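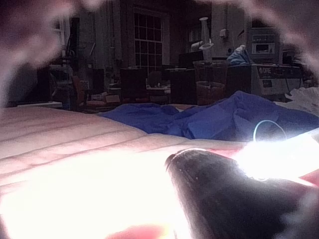

Inicio | Catálogo | Textil para residencias | Protectores | Contacto

21/11/2025
Redacción: Anisa Teoh

Protector acolchado Drisano para colchón individual

El protector Drisano forma parte de la línea de ropa de cama que Brosanance suministra a residencias, albergues y centros de estancia temporal. Se entrega con faldón elástico perimetral y etiqueta interior para identificar la habitación.

Características generales

La cara superior es de tejido transpirable y el relleno va fijado mediante pespunte continuo. El artículo se sirve en paquetes de 3 unidades. El plazo de entrega es de 15 días desde la confirmación del pedido.

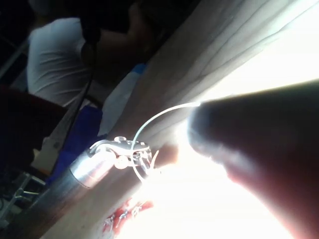

Lavado y conservación

Se recomienda lavar la prenda por separado antes del primer uso y no emplear lejía. El secado en máquina debe hacerse a baja temperatura. Conviene disponer de 2 protectores por cama para facilitar la rotación.

Garantía y devoluciones

Las devoluciones se admiten en un plazo de 7 días, siempre que el embalaje permanezca cerrado. Los defectos de costura deberán comunicarse por escrito al departamento de Sulastri Wattimena, con indicación del número de lote. Las tarifas vigentes se mantendrán hasta enero. Los pedidos para el almacén de Elalthorpe se tramitan por el mismo formulario.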